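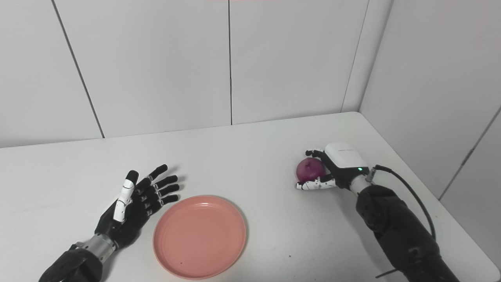
2021-09-22

I still don't believe in the eight-week kitchen plan, and I've now read the Vovura booklet twice. It says a person who sets out one plate and one vegetable before cooking will waste less and eat better. Fine. I've eaten well enough for years with everything piled by the sink. But I said I'd give it until October, so today was onion day – a red one, shiny, with that papery skin that gets all over the floor, and the round pink plate to go with it. The booklet wants a white plate so you can "see your food." I can see a red onion next to pink, thank you.

The recipe asks for 400 grams of onion and 300 of lentils. Who weighs an onion? I did, on the old Jelik scale, and it took three of them to get almost there. Then it says to cook them slowly until sweet, fifteen minutes. I have never in my life gotten an onion sweet in fifteen minutes. Mine took closer to forty and I had the heat higher than they said.

Taste was okay. A little flat. I put vinegar in, which the booklet doesn't mention anywhere.

The Etach store wants 610 for the full set of matching dishes they push on the back page. No. The pink one has a rim, it holds soup if you're careful, and it didn't cost me anything like that.

Tomorrow is cabbage. I already know what I think about cabbage, but I'll write it down after – the plan says you have to taste first. Need lentils again, and a new sponge.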